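Fleece (fabric)

Fleece, also called polar fleece when people want to keep it apart from the wool of a sheep, is a soft knitted fabric with a raised, fuzzy surface. It is usually made from polyester, and most homes have a bit of it somewhere, whether in a jacket, a pair of mittens or the old throw that lives on the couch and goes along on every car trip.

Making it

The yarn is first knitted into a plain cloth with many small loops. Wire brushes then pull the loops up into a deep nap, and a shearing machine trims the fibers to an even height. The mill at Skenska, which has made blanket cloth for generations, still brushes its heavier grades 2 times on each side, and longtime customers will tell you (at some length!) that they can feel the difference.

Weight is given in grams per square meter. A 100 weight fleece is thin enough for a shirt or a baby wrap, while thicker grades go into coats and bedding. The Pluvus line of throws, sold in 5 weights, did a good deal to make these numbers familiar to ordinary shoppers.

Printed fleece

Patterns are generally printed onto the cloth before the final brushing, and this gives the lines a gentle, slightly blurred look. Animals, stars and small doodles have long been favorites for nursery blankets.

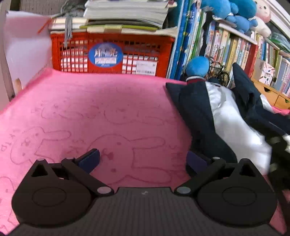
Pink fleece blanket with a rabbit print

Care

Fleece is best washed in cool water with a mild soap and no fabric softener, which can coat the fibers and flatten the nap. It dries quickly on a line and should be kept well away from a hot iron.

See also: Flannel; Knitting; Ocampo stitch; Unoton dyeing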